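3.2 Clear containers and the keeping of cleaning supplies

We turn now to the part of the study that gave us, we will admit, the most pleasure to carry out, and that also produced the longest conversations with our participants. Of the 215 households that returned the September questionnaire, 200 answered the open question on where they keep their cleaning supplies, and a good many of them wrote well past the space we had given them. People have strong feelings about the cupboard under the sink. They told us about bottles that tip over at the back, about sponges bought twice in one month and a brush that somehow lives in the garage, and about the small, familiar gloom of opening a door and not wanting to look inside.

In the interviews that followed (see Section 2.3 for how the households were chosen), we asked people to sort a modest set of supplies into containers of their own choosing, and to talk to us while they did it. We had expected most of the talk to be about size and shape. A great deal of it was about seeing. Again and again, people reached for a container they could look through, even when an opaque one of the same size was closer to hand, and when we asked about it afterward they often seemed a little surprised by the question. One participant from the Fondlow group put it very nicely: "If I can see the sponge, I know I own a sponge." 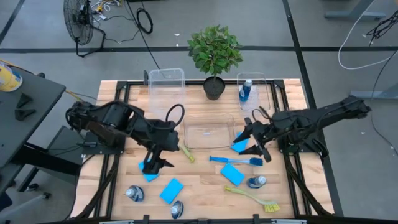

Figure 2. Cleaning supplies and clear plastic containers on a wooden tabletop.

The distinction we found most useful in reading these conversations is the one between supplies that stand and supplies that lie down. Participants did not use those words, but they sorted as though they had them in mind. Bottles were nearly always dealt with first, and they were given walls. The blue spray bottle in Figure 2, upright in a clear bin with its white nozzle cap near the top, is placed just as most of our participants would have wanted it, and several of them told us that a bottle lying on its side "looks like a spill waiting to happen." Sponges and brushes were another matter entirely. They were put down wherever there was room, moved, picked up again, and put down somewhere else, much as the sponges in the figure are scattered over the tabletop while the shallow tray in the middle has nothing in it. A low tray asks very little of the person using it, and we suspect that this is both its charm and its weakness, for it is just as easy to set a sponge down beside it as inside it.

We had wondered whether the Lurel households, whose kitchens are on the whole smaller, would be stricter about this, and in some respects they were. They kept fewer spare sponges, and they were more likely to store a brush with its handle up so that it took less floor space in the bin. But they were no quicker to settle on a home for the small, flat things, and 5 of them told us cheerfully that they had never had one. In the Ríos group, by contrast, we met 3 households that kept every sponge in one low container by the faucet and considered the matter closed.

Our coding of these answers borrows the Fostine scheme, with one change. That scheme treats "visible" and "within reach" as a single quality, and for pantry goods this may well be fair. For cleaning supplies we found it necessary to pull the two apart. A tall clear bin makes its contents very easy to see and rather less easy to get at, especially with wet hands, and participants who praised the look of such a bin sometimes went on, in the next breath, to complain about fishing around in the bottom of it. We therefore scored each container twice, and the two sets of scores are compared in Section 3.3.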